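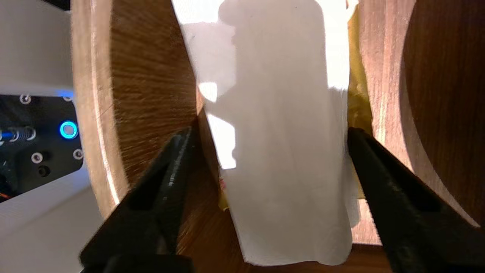 White sheet between the two wooden discs, with tape along the right edge.

Workshop notebook, Restenlow
2020-04-17
Subject: paper holder, wooden pattern

The holder was returned to the bench this morning for review of how the sheet hangs and where it is likely to tear. The requirement remains as set down in March: a length of white paper is to hang between the discs and be replaceable without tools.

The lower edge of the present sheet is crumpled and uneven. The right edge is straight for most of its length and slightly ragged near the bottom. A fold on the left has left a sharp vertical crease, and the paper beside it bends back. It is not yet known whether the crease was made in fitting or was already in the stock. The Sanis paper is stored folded, and the next trial should use a length taken from the Unanura roll, which has been kept flat.

The yellowish tape is to be regarded as temporary. It lies between the paper and the right disc, and any thickness added there reduces the side clearance. Clearance was specified at 4 mm on each side in the Kairys drawing. Colleagues altering the fit are asked to record the new figure on the drawing itself – loose notes have been mislaid before.

The discs are to be left as they are for now. The grain shows well, and the lighter rim on the right disc gives a clean line beside the paper. A proposal to paint the inner faces was discussed and deferred until the paper question has been settled.

Work outstanding:
Cut 4 fresh lengths from the Unanura roll and label them.
Fit the first length without tape and note any drift to one side.
Enter results under job 1031.
Order a further 100 sheets only when the width has been agreed.

The bench lamp is to be switched off at the wall when the room is vacated.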